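August 26, 2022
Fliltthorpe, shelf bay

Went over the snack shelving with Senga before lunch. Two decks, black uprights, crackers up top and the Annie's on the lower board. Pretzel crackers stay together by brand, so Sea Salt goes beside Honey Mustard and the orange box goes on the other side of it.

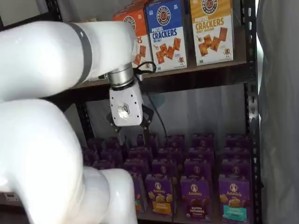 Senga wants the labels square to the front. I left a finger's width between cartons where there was room, which makes them easier to lift out. Chang-ho has the stock sheet and will put the new shelf positions in under Bruddale. The old ones date from February and don't match anything now.

The Simple Mills cartons share the upper board with the crackers. I had them on their own at first but it wasted too much width. 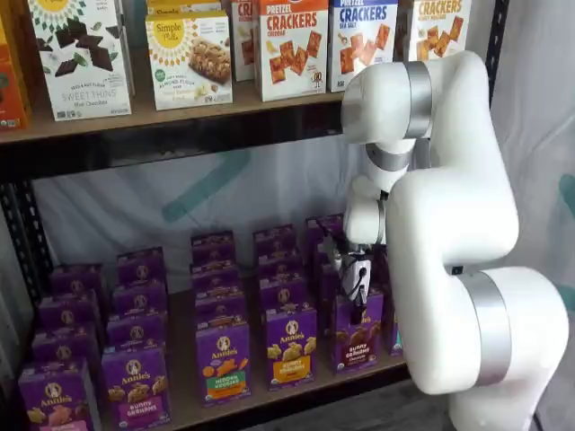
Upper row: Sweet Thins in Mint Chocolate, then more Simple Mills, pretzel crackers to the right.

Lower board is all one brand where I was working, so the only question is depth. Heather thinks the rows should come right up to the lip. I'd keep them back a little. Ask Nosipho how they do it at Fidstead. 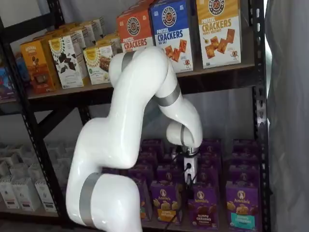
Purple Annie's boxes on the lower shelf, pretzel crackers above.

To do: shelf labels, 10 spare clips from Precious, check the brace bolts.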